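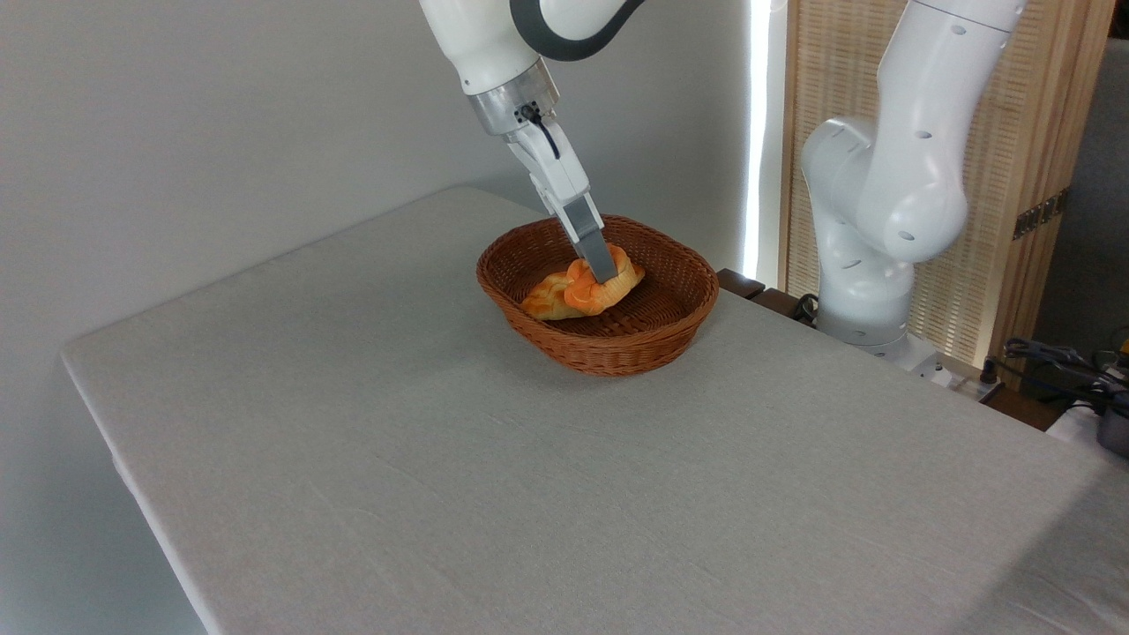 Hazel Tran thought the map was the same map. She said so before the trailer had finished, over the part where the violins come in, and then she said it again louder for Hendrik, who had his headphones half on.

"It's a new continent," Hendrik said.

"It's Narno upside down. Look at the bay."

I looked at the bay. I had spent most of one winter in that bay, in the first game, fishing for a sword that a man on a message board swore was down there. So I knew its shape, and I had to admit that if you turned your head far enough it was sitting in the north of Trurnis with a volcano next to it.

Lundico had given the thing four minutes. There was a king, who died. There was a girl with a lamp. A voice said that the old oaths were breaking, and I tried to remember a game of theirs in which the old oaths had held up. Then the logo, then "coming November," with no year after it.

Hendrik played it again. He had already paid for the big edition, the one with the cloth map, and I think he wanted the second viewing to go better than ours had.

"Four hundred villages," he said. "You can walk into every house."

"And do what?" Hazel asked.

He didn't know. He thought maybe talk to people.

We ran a magazine then, or a website that still called itself one, and the three of us had to turn those four minutes into a preview by six. Dwayne Marchetti wanted it warm. Dwayne always wanted previews warm, and his name was on the lease. He came through with his coat on and asked what we had.

"A map," said Hazel.

"Great. Lead with the map."

So I wrote that the world looked enormous. I wrote that fans would find plenty that was familiar, and I left that sentence alone for a while in case it got me in trouble. Hazel stood behind me and read it. She asked if I believed any of it, and I said I believed it looked enormous.

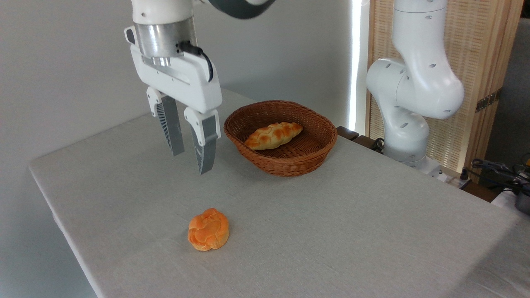
Gripper open above the gray cloth.

Around four a message came in from a reader who signed himself Reinhold Wiegand. He had gone through the trailer one still at a time and he had a list. The girl's lamp was the lamp from the monastery in the first game. The dead king was the innkeeper with a beard put on him. Two of the mountains were one mountain. He wasn't angry about it. He only wanted to know whether the sword was still in the bay.

I wrote back that there had never been a sword.

He answered almost at once. He said he had it. He said it took him 1,431 casts, off the second rock, in rain, and that he could send me the save.

I didn't believe him. I had been off that rock, in rain, and I had kept count too, and I'd quit when I got a job. Anyone can type a number. Hazel said to ask for the save anyway, and Hendrik had already taken his headphones off and was hunting for the old console in the closet, under the coats.

The file came at five-thirty. Dwayne was calling from the hall about the preview. Hendrik got the picture up on the office set, all brown and jagged, and there was the rock, and there was the little man with his rod.

"Open the bag," Hazel said.

I told them I needed to finish the paragraph first. I changed "enormous" to "large." Then I went over and took the controller from him.

Home Stories Reviews Archive Contact
Last updated: January 2020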